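Stekalell to refit 85 community kitchens with painted-plank wall coverings

Sondstead, August
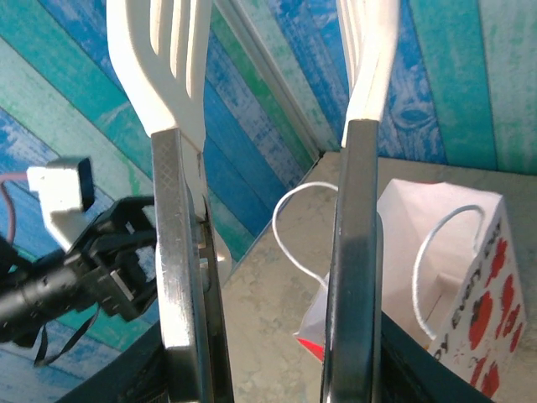
Stekalell, the Sondstead supplier of interior finishes, has announced that its Harbour range of wall coverings will be fitted in 85 community kitchens and craft rooms across Sondstead and Bullstead. The programme covers 3,789 square metres of wall and is the largest order the company has taken. Harbour imitates weathered, brushed planks laid on the diagonal, in turquoise, teal, cobalt blue and green with whitish streaks. It is shown with a white trim strip where two walls meet and a pale grey mottled tabletop, the pairing Stekalell recommends for smaller rooms.

The range was drawn by the Türkmen studio, which has worked with the company on two earlier collections. The studio painted full-size boards by hand before the pattern was prepared for printing.

"Many of these rooms have been plain cream for a generation," said Tarık Yalçınkaya, managing director of Stekalell. "The people who run them asked for strong colour and for a surface that can be wiped down at the end of the day. We are pleased to supply both."

Hatice Avcı, head of design at Türkmen, said: "We kept the knots and the brush marks in the pattern. A painted fence by the sea is never one blue, and we wanted the wall to have the same variety."

Work will begin in Bullstead, where about 1,000 square metres will be fitted in the first stage. Rooms will remain open in the evenings while fitting takes place. Groups wishing to see the range before it is installed may request a sample board from the Stekalell showroom in Sondstead.

Press enquiries should be addressed to the Stekalell communications office.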